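Taste panel: people who doubt that cold brew is worth the money

Vallow Tasting Room, Briletham

We are looking for 20 adults to sit on a coffee panel in November. We have read the claims on the bottles, the same as you have: smoother, less acid, easier on the stomach. Maybe so. Most of the tests we could find were run by people selling the stuff, and few of them hid the labels. We would like to hear from drinkers who are not already sold on it.

You will come in for 3 sessions on Sunday mornings, each about 90 minutes with a break. Pay is a flat rate per session, handed over the same day. Fans may apply too, but we will not take a panel made up of them.
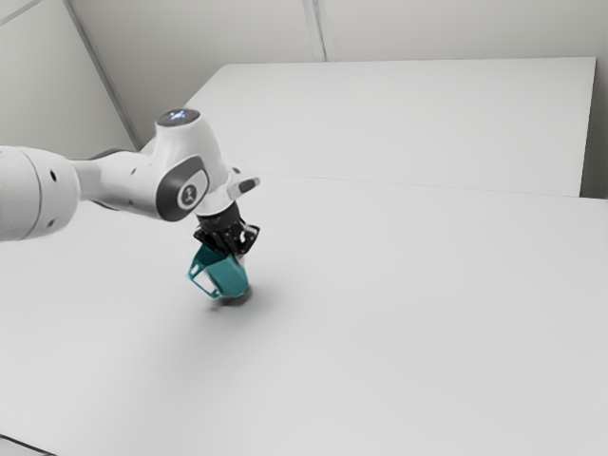 Bošković wrote back after the last call that blind tasting proves very little, as anyone who drinks coffee daily can pick out cold brew by the smell alone, and that we would do better to ask people what they'd pay for it. Fair point, in part. We have added a price question at the end of each session. We still want the blind scores.

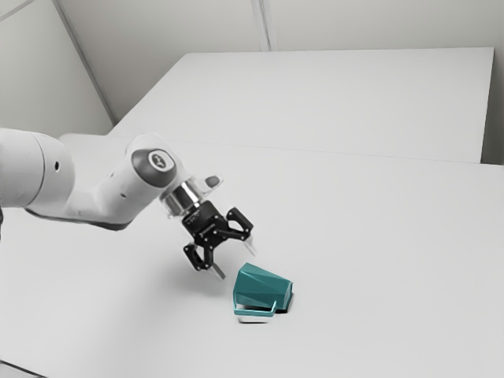 Each session has 9 samples, some of them repeats, and you will not be told which. We don't trust a score that changes when the same coffee comes around again — and it often does. You rinse with water between samples and write your marks before talking to anyone. Everything is poured into plain cups, with no handles and no color, so a teal faceted mug like the one lying on its side on the white tabletop is fine for your own drink in the break but not for scoring.

You can't take part if you work for a coffee seller, including Metance, or if you are pregnant or have been told to avoid caffeine. Smokers are welcome. Please skip perfume.

To apply, send us a few lines on what you drink now and why you doubt the rest. Replies go out within 4 working days.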